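5 Apr 2018, sim bench

Texture randomisation is in, and it works! I've been wanting to write that line since Loubna and I first argued about it over the whiteboard. Writing it all up now while it's fresh, so Rachid can pick up the grasp side without having to dig through my commits.

Quick recap for whoever reads this later. The old policy (Morneo branch) learnt to pick up the little cube in one kitchen with one set of materials. Change the worktop and it fell to bits: the arm would come down beautifully on a vein in the marble and close on nothing. We'd been blaming the controller. Loubna's guess was that the vision side had latched on to plain backgrounds and had never properly learnt the cube at all, and I now think she's right.

So, what changed:

- worktop, wall tiles and cabinet fronts each draw their own material at reset (they used to be tied together as a set)
- cube size and colour are fixed for now, one thing at a time
- start pose of the arm jittered a little, wrist only
- camera left where it was

Trained 3 seeds overnight on Geler. Then ran each over the same held-out kitchens, 66 trials per seed, none of the materials seen in training. The worst seed managed 6 misses. The old policy couldn't get through the first kitchen without knocking the cube off the front edge, so I'm pretty thrilled with that (and yes, I reran the worst seed to be sure I hadn't loaded the wrong checkpoint, which I have form for).

The veined marble is still the hardest surface by a long way. Grey cube on white with grey veins is nasty, and I like having it in the test set for exactly that reason.

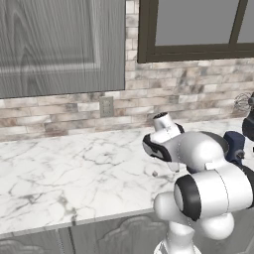 Four of the misses on the bad seed were the same thing: fingers over the right spot, but closing too early, while still a bit high. Depth error, I reckon, and much more fixable than hunting for the cube in the wrong place. Trial 146 in the combined log is the clearest one to replay. Rachid, have a look at the last second before the fingers close, the height estimate jumps and then settles, and by then it has already committed.

To do:

- hold the close command until the height estimate is steady for a few steps
- add lighting to the randomiser (Loubna has a half-written version in Ragab, ask her before starting from scratch)
- rerun all seeds with the cube nearer the wall
- back up the Geler runs before the disk fills again

Rachid's also keen to try a second object. Soon! Height fix first, then I'm all for it.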